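Visit to the Uton lab, Wed 2 December

We got there after lunch and were signed in by Divina Evangelista, who runs the data side of the Brekgate project. The question her group is working on is simple to state: can a policy learn to pick produce from people using hand-held grippers, with no robot present during the recording?

So far they have 3,200 recordings of fruit handling. The first policy was trained on 376 of them and tested on a fixed arm — 98 tries, all with fruit it had not been trained on. Mixed sizes on one table gave it the most trouble. Small round fruit next to a large one was often pushed away before the jaws closed. 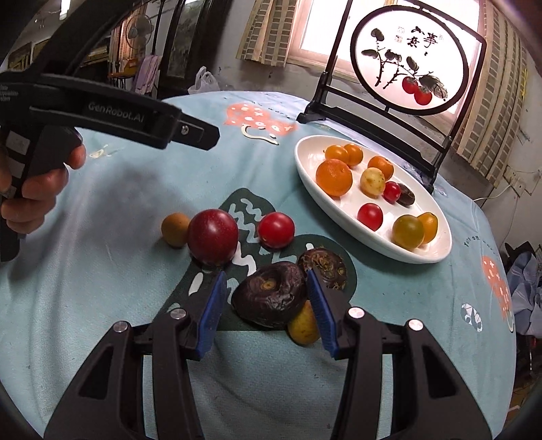

Debashish Ekanayake asked whether plain tables would have been a better place to start. Divina said they had done that in September with 253 recordings, and the policy did poorly as soon as the cloth changed. Patterned cloths and household clutter went in after that.

We also saw the replay station, where gripper paths are checked for jumps before training. It was slow going on the day and we only got through two. The write-up is due in spring, and Divina will send us the test list.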